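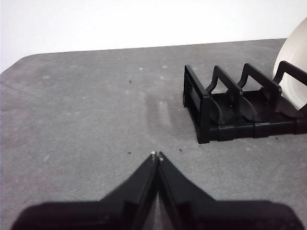
Monday, April 25, 2022

Heiskanen glue trial, second go. Still not convinced.

The claim on the tin is full strength overnight on beech. I left the first set two nights to be fair to it, and three of the joints let go with hardly any push. Clean glue line on all three, no wood fiber torn out. To me that says poor wetting, and I don't buy the supplier's line that our shop is too cold.

Today's set: same beech offcuts, end trimmed, planed this morning and glued within the hour. Clamped 40 minutes. Half with Heiskanen, half with the old Rumley stuff from the back shelf, which is past its date and which I would bet on anyway.

Broke the Rumley control from last week first. 2,173 newtons, and it took a long splinter with it. Best Heiskanen joint so far is 1,383, worst is 758. That spread bothers me more than the average does. A weak glue I can design around, but one that is strong on some days is no use for chair rails.

Things that could be my fault:
Load cell was last checked before the move to the Nodia building. Should hang a known weight on it.
Clamp pressure is by feel. Fine for the Rumley, maybe not for this.
I stirred the first tin and did not stir the second.

Somebody wrote "humidity??" next to the first results. Maybe. The gauge by the door has read the same number for weeks, so I don't trust it either way — tapped it, no change.

The Ono brochure says their glue beats both. The chart in it has no units on the left side. Not ordering any until they send real numbers, and I'd like to see what wood they used.

Leave the clamped set alone until tomorrow afternoon. Labels are in pencil on the end grain, H or R. If the H joints come in under 1,383 again I'm sending the rest of the case back in May and we stay with Rumley for the chairs.

Still to do: weight check on the load cell, new gauge, more beech.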